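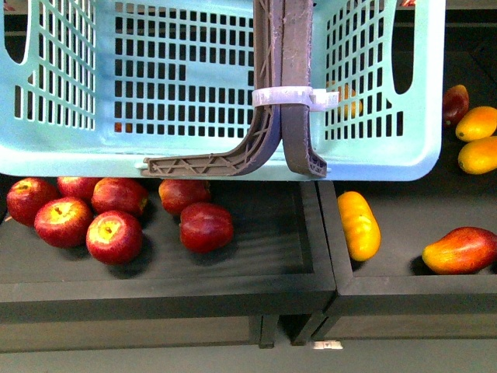
Light blue plastic basket with slotted sides and a handle hole at each end.

The Long, Greasy Road to a Decent Hand Cream

By the middle of March my hands look like they belong to somebody who mends nets for a living. I type for a living. The most strenuous thing they do in a day is open a jar of pickles, and yet every winter the knuckles go pink, then red, then a sort of chalky gray, and I start leaving little snags of myself on wool sweaters.

I own plenty of hand cream. I suspect you do too. Hand cream is what people give you when they like you well enough to spend money and not well enough to ask what you want. It comes in tins with bees on them. It smells of fig, or of what a marketing department believes fig to be. Mine lives in coat pockets and in the glove compartment, where one tube separated last summer into something like salad dressing, and none of it had ever done much for my hands, mostly for the reason that I seldom put it on them.

So when an editor asked whether I'd like to spend 11 weeks finding one that worked, I said yes before she got to the fee. I should have waited for the fee.

I started in Davgate, where Ilse Verschueren has a workshop over a shoe repair place and a door that sticks. She spent most of her career formulating creams for other companies, the kind whose names you would know and whose names she is contractually bored of. Now she makes small batches for whoever climbs the stairs. I had brought a bag of my tubes along, hoping for a diagnosis. She squeezed a bead of each onto the back of her hand, rubbed it in, waited, sniffed, and wiped it off with a paper towel, all with the expression of someone reading another person's mail.

"This one is perfume," she said. "This one is also perfume."

Her view of the subject can be put quite briefly, although she didn't put it briefly. A hand cream has a few jobs. Some of what's in it draws water toward the skin, and glycerin is the old workhorse there, cheap as anything and sticky if you overdo it. Some of it smooths down the rough bits. And some of it sits on top and stops the water from wandering off again, which is where petrolatum comes in, and dimethicone, and the various butters that get their pictures on the box. Most creams have all three. They differ mainly in how much of each, and in how hard the maker tried to stop you from noticing the greasy part.

"Everyone says they want it to absorb," Verschueren told me. "They want it to disappear in one minute. Then they wash their hands and complain that it disappeared."

I wrote that down and felt seen in a way I didn't enjoy.

She sent me home with a plain white tub, no label, and instructions to use it after every hand washing and again at bedtime. I asked what was in it. She told me, at length. I asked what it smelled like, and she said it smelled like what was in it.

The bedtime part went well. I put the stuff on at ten, lay on my back like a knight on a tomb, and tried not to touch the sheets. My husband turned pages for me. The daytime part was a disaster. You find out how many things in the world are knobs when your hands are coated in petrolatum. I had to ask a stranger to open the door of the library. My phone stopped believing in my fingerprint and made me type in the code, and the code left a smear, and for a week anyone who found my phone could have read the password off the glass.

After that I went shopping, with a notebook and a sense of mission.

The first serious contender was Asto, which comes in a flat gray tube and is plainly aimed at men, in that the word CREAM does not appear on it anywhere. It is a Hand Repair System. There is only one thing in the box. I will say for Asto that it goes on well, a bit waxy at first and then fine, and that the cap snaps shut with real authority. It also smells of a new car, or of the little cardboard tree hanging in one. My knuckles liked it. My husband, who was the intended customer, picked it up, read the back, and asked whether it needed batteries.

Yu is the other kind of thing altogether. Yu comes in a frosted glass jar with a lid as heavy as a paperweight and a tiny spatula, so that you needn't put your fingers in your finger cream. The copy on the carton runs to a paragraph about stillness. I have tried to be fair to Yu. The texture is lovely, truly, like cold pudding, and it was gone in seconds and left my hands feeling as if they'd been to a good school. By lunch they were chalky again. It costs $70. I lost the spatula on the second day and have been going in with a knuckle, like an animal.

Vorkulbridge I nearly left out. It's sold at farm supply stores, between the hoof ointment and the rat traps, and the woman at the register asked me what I had. I said hands. The tub is the size of a paint can and costs 6 dollars. The ingredient list is short enough to read standing up: water, glycerin, petrolatum, a couple of waxy alcohols, something to keep it from going off. No fig. It's thick, and it drags a little, and for a few minutes after you put it on you shouldn't try to sign anything.

I took all three back to Davgate and up the stairs. Verschueren did the business with the paper towel again. She was kinder to Asto than I expected ("someone there knows what they are doing, and someone else is in charge of the smell") and she turned the Yu jar over several times to admire the glass. She went back to the Vorkulbridge for a second bead. Then she shrugged, put the lid on, and asked what I'd been washing my hands with.

I told her. It was dish soap. It's right there by the sink.

There was a silence of the sort you get from dentists.

The short version of the next half hour is that hot water and strong soap take the oils out of your skin faster than any tub can put them back, and that a person who scrubs like a surgeon before making toast has only herself to thank. She recommended lukewarm water, a mild cleanser with no scent, gloves for dishes, and cream on while the skin is still a bit damp. If the cracks bleed, or itch, or won't close up, see a doctor, as it may be eczema or an allergy to something, quite possibly to one of the nice-smelling things you've been putting on it. None of this would fit on a carton with a paragraph about stillness.

I bought the gloves. They're yellow and go up to 2 inches short of the elbow, or they would if I pulled them properly, and water gets in over the top when I do the big pot. I keep the Vorkulbridge by the kitchen sink where the dish soap used to be, and the Asto in my bag, where it has made everything smell like a Buick. The Yu is on the bathroom shelf. Visitors comment on it.

The unlabeled tub ran out in the last week, and I called Verschueren to ask if I could buy another. She said yes, of course, but that it would have to wait until after the weekend, she was waiting on glycerin. I asked, as casually as I could, whether hers was any different from the stuff at the farm store.

"Mine has a smaller tub," she said.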